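I've finally got a drying setup I love, and I need to gush for a minute! The rack is stainless wire over a gray drip tray, with a tall dark utensil holder across the back that takes my long reddish-brown wooden spatula without tipping (the old one fell over if you looked at it). I paid 2 dollars for it at the Lovgate rummage sale, down from 5, and I walked home grinning.

Next to it goes the gray crate with my pink-and-white checkered towel folded inside. Anything round or awkward gets a soft landing there. Best idea I've had since we moved to Norham! 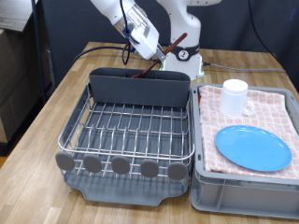
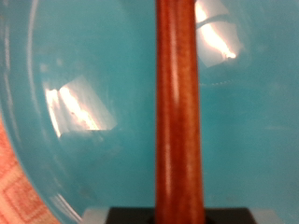
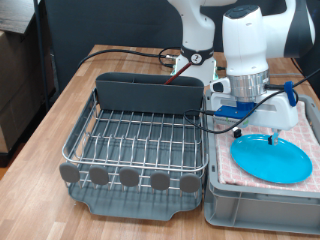

Rack, crate and my favorite turquoise, July

I'm still hunting for a second towel in the same check, so if you spot one, please tell me. Next up is the spice drawer, all three layers of it. Wish me luck!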